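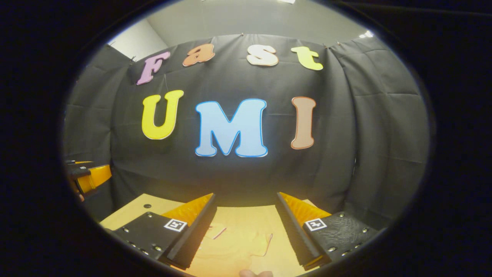 Chapter 6
Sound Absorption in Small Rooms

6.1 Introduction

When a sound wave meets a surface, part of its energy is reflected, part passes through, and part is turned into heat within the material. The share that is not reflected is given by the absorption coefficient, a number between 0 and 1. A coefficient of 1 describes an open window, which returns nothing to the room.

Chapter 5 treated large halls, where reflections arrive from many directions and the sound field can be taken as even. Small rooms do not meet this condition. At low frequencies the distance between walls is close to the wavelength, and a few standing waves control the response. The methods of Chapter 5 may still be used at higher frequencies, with care.

Three types of absorber are covered:

Porous absorbers (curtains, carpet, mineral wool)
Panel absorbers
Cavity absorbers

Porous materials work by friction. Air moves back and forth in the gaps between fibers and loses energy as it does so. Air speed is zero at a rigid wall and greatest a quarter wavelength away from it, so a thin curtain hung flat against a wall has little effect on low notes. The same curtain hung in folds, with an air gap behind it, does more - though heavy cloth is still a poor choice below 210 Hz.

Section 6.2 defines the quantities used. Section 6.3 applies them to the Remel practice room, and Section 6.4 compares the results with measurements from the Sternska studio. Readers who need only the design tables may go directly to Section 6.5.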